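工作间记录 背景布+桌面
2020年2月1日 星期六

上午到得晚，路上没吃东西，先记再补。今天就弄布景这一角：黑布、字、夹子、桌面上的东西。别的没碰。

布是 Kamia 那家买的，黑的，寄来叠成一小方块，折得死死的。拆开一股染料味，窗开了半天才散。Vasilică 说直接挂，挂两天自己就垂平了。我不太信，还是拿 Collel 那台蒸汽刷过了一遍。结果：大褶子下去了，横的折痕还在，浅一些。再烫怕发亮，黑布一发亮比有折痕还难看，试过左下角一小块，对着灯看一片油光，停手。那一块后来塞到桌子后面去了，看不到。

挂法。原来想用胶带贴墙，上次贴在 Narkanley 那边的教训：半夜掉下来，早上进门一地布，墙皮带下来一块，补漆补了两回颜色还不对。这回用夹子。小的，深色，16只一盒那种。夹上沿，边夹边往两头拉，一个人拉不住，Archana 过来扶了一阵。先夹中间再夹两头会歪，反过来，先定左边，顺着往右走，走到右上角布自己会拐过去，拐的地方多给一只。间距没量，凭手感，不匀就不匀。

左边那面是另外一块布，单独挂的，不要跟后面那块连在一起。连着的时候动一边另一边就跟着跑，试过，烦死。分开之后两块之间有道缝，从正面看不明显，斜着看有。线正好顺着缝走下来。那根线颜色浅，在黑布上很显眼，想换根黑的，抽屉翻了没有，写进采购单。

字。七个字母，上面 Fast 下面 UMI。Archana 剪的，她手稳。底稿打出来先比了一遍大小，第一版 M 太窄，跟 U 一样宽，看着像挤在一起，重出一版，M 放宽。现在 M 是最宽的，整块橙色，最压得住。I 留窄，也是橙的。U 用渐变，从橙往浅走。上面一排 F 也是橙到桃色，a 和 s 浅蓝，t 粉的。我说 t 是不是太跳，Archana 说黑底上不怕跳，在看吧。挂远一点看确实还行。 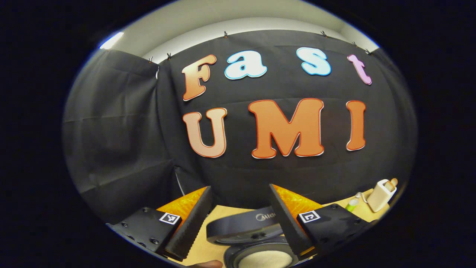

贴字的胶试了两种。第一种双面胶，贴布上当时很牢，过一夜边就翘，尤其 s 那种弯的地方，弯头先起来。第二种是 Ahuja 的布用胶点，5毫米的，沿着边一圈点，转角多点一颗，中间不用管。贴上去压一会儿，手掌压，不要用指头戳，指头戳会有坑。揭下来重贴也行，但是揭第二次就粘不住了，布毛都粘在胶上，得换新的。

位置是把布摊在地上贴好再挂的。顺序重要！先挂后贴的话布一直在晃，手一按整块往后凹，贴完全是斜的。摊地上之前地要拖，黑布吸灰吸得厉害，白线头、猫毛（谁带来的猫毛？）全沾上去。粘毛滚筒用掉大半卷。下次滚筒放在布旁边，不要放水池那边，来回跑了不知多少趟。

挂起来之后 Vasilică 站门口看，说整排字偏高了。我说偏高就对了，下面要留给桌上的东西，东西一摆下半截就挡住了，字再低就成了"半个UMI"。他说哦。然后又说颜色不错。记一笔，难得。

灯。上面白墙和天花板亮得很匀，这个不用动。就是天花板灯开着的时候布上沿一带偏灰，下面偏黑，人眼看着还好。遮一下试过，拿纸板挡，挡完左边整个暗了，字的浅蓝发闷，撤掉。维持原样。窗帘下午拉上，太阳斜着进来的时候橙色会发白，三点以后再说。

中午。Archana 带了饼，我吃了两张，欠她的。

下午弄桌面。桌是浅色木的，擦了，先湿后干。有一圈杯印擦不掉，谁放的热杯子自己心里有数。用小苏打搓了一下淡了点，别用钢丝球，Vasilică 上回用钢丝球那张桌子现在还是花的。

电饭煲放左边，黑的，靠着布。黑锅黑布，本来担心放一起看不出来，盖子打开就好了，里面内盖是银色带孔的，亮一块，锅在哪儿一下就清楚。所以盖子开着放。内盖拆下来洗过，孔里会卡米浆，干了以后硬得像水泥，用牙签一个个捅，捅到后面眼花。以后当天煮当天洗，不要拖。密封圈也要拆，拆的时候记住哪面朝外，装反了盖子合不严，上次就是这样，一直漏汽，还以为锅坏了。

锅的位置来回挪了几次：
靠太里，开盖顶着布，布往后鼓，字跟着歪
靠太外，盖子一开手没地方去
最后锅背和布之间留一个巴掌，盖开到底碰不到布。桌上用纸胶带做了个角标，小小一条，别撕

蒸汽的事要记。黑布吃了蒸汽会软，布一软上沿就往下坠，夹子跟着滑。真要煮的话把锅挪出来煮，煮完在放回去。Archana 问那干脆不煮行不行，也行，看那天要什么。空锅和装了米的锅分量不一样，挪的时候两只手端，不要拎盖子。对，有人拎过盖子。

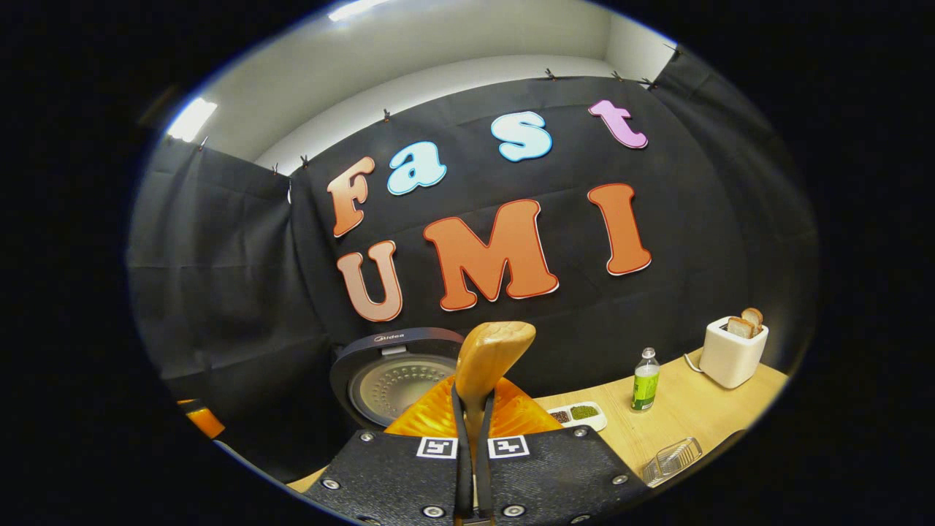
夹子下午又动过一轮。F 上面那段布有点兜，松了重夹，紧了以后 F 平了，a 那里又多一道斜褶。按下葫芦起来瓢。最后在上面多夹一只分一分力，好了大半。这种软褶我看就不追了，布不是板，追到晚上也追不平。要真想平，得裱在板上，Vasilică 提过，报了个尺寸，我嫌搬不进门。门宽是个老问题，下次先量门再说话。

左边侧布底下拖到桌面，多出来的一截往里折，不剪。剪了以后换张高点矮点的桌子就没得放了。折进去用剩下的胶点固定，别用订书机，订书机在布上留洞，黑布上的洞透墙，一个白点，看到就忘不掉。

右边暂时不挂侧布，人要进出，挂了每次都得掀。Archana 觉得左右不对称难受，我不难受。先这样。

钱：布加胶点加夹子一共 89，小票夹在本子后面。滚筒和牙签是工作间原有的，不算。小票上字快褪没了，已经拍过一张存着。

没弄完的：
黑色的线，买
胶点再要一包，剩的不够补 s
横折痕，下周布垂几天再看，不行就拆下来反面喷点水，摊地上晾，不要再烫正面
桌上杯印，随它
锅的电源线现在绕在后面，理一下，扎带在蓝盒子里（如果还在的话）
Archana 说底稿要留，放哪了？问她

备用的字：剪坏的那个窄 M 没扔，和边角料一起卷在纸筒里，放架子顶上。渐变那两种纸剩得不多，橙的还有整张。要补字先看纸筒，别上来就开新纸。剪的时候先剪内圈再剪外圈，a 的肚子那个洞最难，Archana 是用刀刻的，垫板用绿的那块，另一块已经刻穿了。描边留宽一点，太细的话剪刀一抖就断，断了补不回去，只能重来。

收工前检查一遍：夹子都捏过，左上那两只靠得近的别分开，那儿吃力最大，分开就掉。侧布没压到锅。桌面没水。灯关了，窗关了，滚筒放回布旁边的钩子上。

走的时候 s 下面弯头又起来一点点，按回去了，周一来先看它。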